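Gokmont Institute Releases Study of Everyday Moral Judgments and Self-Rating

Report compares how adults rate their own conduct with how they rate the conduct of people in general

For release: March

The Gokmont Institute today released the results of its study on moral self-rating among adults. The report, published as Grumari Paper 7, compares the scores that respondents give themselves on honesty, fairness and care for others with the scores they give to the public as a whole.

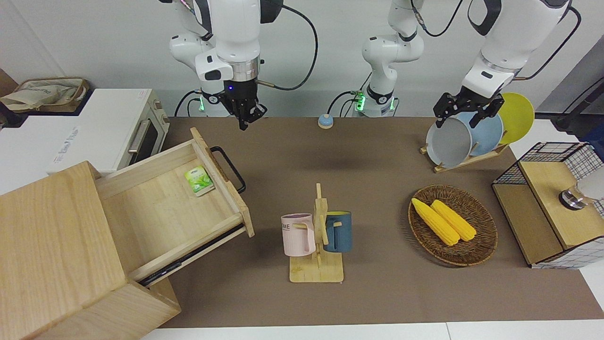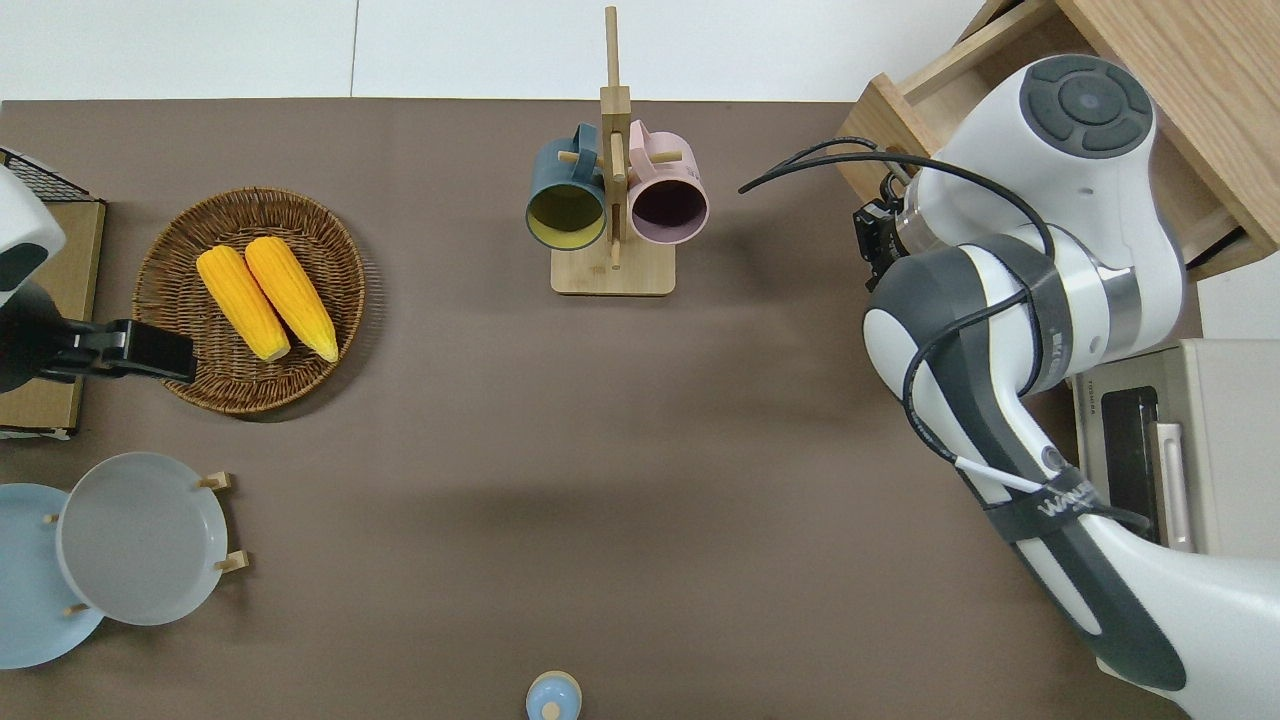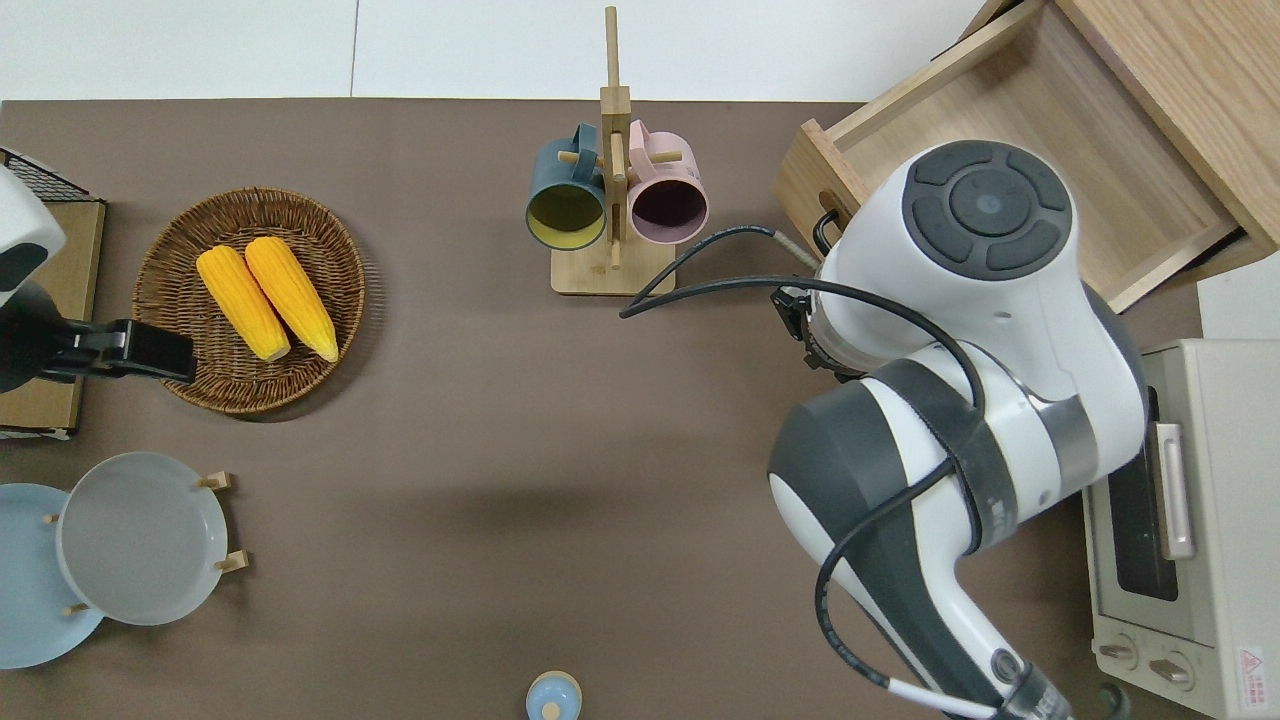 Summary of Findings

The study used a panel of 300 adults. Each respondent completed two forms of the same questionnaire, one about personal conduct and one about the conduct of "most people in this country." Both forms used a scale of 0 to 100, with higher scores indicating more frequent honest or considerate behavior.

The main result is a gap between the two forms. The median self-rating was 49 points lower on the public form than on the personal form for items dealing with money, such as returning excess change or reporting side income. The gap was smaller for items dealing with family duties and smallest for items dealing with neighbors.

Respondents who gave the public the lowest scores did not give themselves lower scores. The two measures were close to independent of each other, and this held when the panel was split by age, by household size and by religious attendance.

The report makes no finding on whether conduct in the country has improved or declined. The questionnaire measures judgments about conduct, and the authors state in the opening section that it should not be read as a measure of conduct itself.

Method

The questionnaire is built on the Giredura item set, a list of short situations written in plain terms. Each situation names an action, a person affected by it and the likely cost to the person acting. Items in which the cost was unclear to readers during testing were removed or rewritten.

The order of the two forms was assigned at random. Half of the panel rated themselves first and half rated the public first. Form order had a small effect on the public ratings - respondents who had just rated themselves were slightly harsher toward others - and no measurable effect on the self-ratings.

Respondents completed both forms in one sitting, without an interviewer present. Earlier work by the institute had found that self-ratings rise when answers are spoken aloud to another person. The written format reduces this effect but does not remove it, and the report treats all self-ratings as upper estimates.

Missing answers were left as missing. A respondent was dropped from an item comparison if either half of the pair was blank, but was kept for the remaining items.

Limits of the Study

The panel was recruited by mail and leans toward older adults and homeowners. Weights were applied to correct for age and region. No weights were applied for income, which a large share of respondents declined to report.

The phrase "most people in this country" was not defined on the form. Follow-up comments suggest that some respondents thought of people they knew and others thought of people seen in news coverage. A revised version of the public form, now in testing, asks about the two groups separately.

The study covers a single point in time. Comparisons with older surveys on national morals are given in an appendix, with a note that differences in wording make most of them unsuitable for trend claims.

Use of the Results

The institute expects the paper to be of use to teachers of ethics, clergy, survey designers and writers on civic life. Statements that the public has lost its moral sense often rest on polls that ask only about other people. The authors recommend that such polls carry a matching self-rating item, and that both figures be reported together.

A shortened form of the questionnaire, with scoring instructions, is included for classroom and group use. It may be copied without charge as long as the item wording is not changed.

Availability

Grumari Paper 7 is available in print and as a download from the Gokmont Institute. The data tables are provided in a separate file, with all identifying details removed. Requests for the full item set should be directed to the Foulkes Library, which holds the institute's survey records.

About the Gokmont Institute

The Gokmont Institute is an independent research body that studies public attitudes toward ethics, religion and civic duty. It takes no position on legislation or candidates. Its findings are issued through the Grumari Papers series.

Media inquiries: Press Office, Gokmont Institute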